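Wokport Set-up Guide
Section 5: Perception and tracking, hand-held units
Last edited 29/03/2018

Read section 4 first (firmware, clock sync). If the clocks are off nothing below will work and you will waste an afternoon.

5.1 Before you start

You need: Wokport host software, the Lolteo tracking node, one gripper with lens cap off, a table with stuff on it. Any table. Small flat objects are good, glossy top is a harder test, so use one if you can.

1. Start the host. Wait for READY in the status bar.
2. Plug in the gripper. Light goes solid, then the unit shows up under Devices.
3. Open Lolteo > Live. Picture should come up in a few seconds. If it's black, unplug, count to 5, plug back in.
4. Hold the gripper level over the near edge of the table, fingers open, pointing down the length of the room. Keep still.
5. Press Lock View.

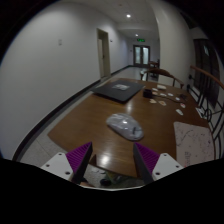

6. Check the feature count, bottom right of the Live tab. Want 532 or more. Below that the tracker will start but it drifts.
7. Press Start Map. Move slow. Side to side first, then forward, then back to where you began.
8. Stop Map. Save. Give it a name you will recognize next week.

Note: Long blank walls give the tracker almost nothing. Door frames, railings, chair backs, switch plates all help. If the count is low, turn a bit toward the busier side and lock again.

Note: Exit signs and ceiling lights are fine as landmarks. Reflections of ceiling lights on a shiny table are not. They slide when you move and the tracker beleives them. Turn on Glare Reject (Settings > Tracking). Off by default, should be on, we know.

Caution: Do not move furniture between mapping and recording. A shifted chair is enough to throw the relocalizer. If something gets moved, map again.

5.2 Finger mask

The fingers are always in view, so the tracker has to be told to ignore them. Otherwise it decides the gripper is the world and the world is moving.

1. Live tab > Mask > Auto.
2. Open and close the fingers fully, 4 times. Not fast.
3. The masked area goes gray. It must cover both fingers at every opening width, plus the mounting plates and the black band along the bottom.
4. If there are holes, use the Brush. Be generous. Too much mask costs you a little, too little costs you the session.
5. Save mask. It is stored per unit, not per map.

Note: Clear housings are trouble for Auto. It looks straight through the plastic and leaves gaps. Always finish by hand with Brush.

Note: Dark corners outside the lens circle are masked already. Don't bother painting them.

5.3 Object proposals

Proposals come from the Boateng detector. It runs on the same stream, no extra cable.

1. Perception > Boateng > Enable.
2. Set Min Size to 71. Lower finds more scraps of paper, also more dirt and screws.
3. Set Plane to Tabletop, then click once on bare table. Not on an object, not on a bright spot.
4. Boxes should appear over things on the table. Nothing on the floor, nothing past the far edge. If the floor gets boxes, redo step 3.
5. Move the gripper a little left and right. Boxes should stay on their objects. Flicker is OK, jumping is not. 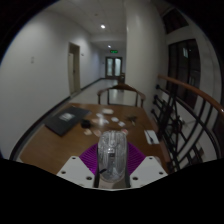
6. Click the boxes you want the planner to treat as targets. They turn green.
7. Right-click anything it must stay away from > Keep Out. Laptops, cables, pens.
8. Save as target set.

Caution: Paper lying flat has almost no height. The detector will often merge a sheet with whatever is on top of it. Split by hand (Tools > Split) before you send anything to the planner.

Caution: Clear or pale pieces close together come out as one box. Same fix.

5.4 Handing over to the planner

1. Planner > Source > Brostulel.
2. Load map, mask and target set, in that order. Wrong order gives error "no frame" and you start over.
3. Press Dry Run. Read the path preview all the way to the end. It should not cross any Keep Out area or go below the table plane.
4. Export. Takes about a minute, longer on the old host machines.

Note: Dry Run only checks geometry. It does not check grip force. Seperate setting, see section 6.

If it fails

LOST in red: go back to the pose from 5.1 step 4, hold still, press Relocate. Twice max, then remap.
Count drops when fingers close: mask too small, redo 5.2.
Boxes float above the table: plane was clicked on a reflection. Redo 5.3 step 3.
Map looks bent in a long hallway: wrong lens profile. Settings > Lens > Wide, then remap. Old maps can't be converted. A fix is planned for the September release.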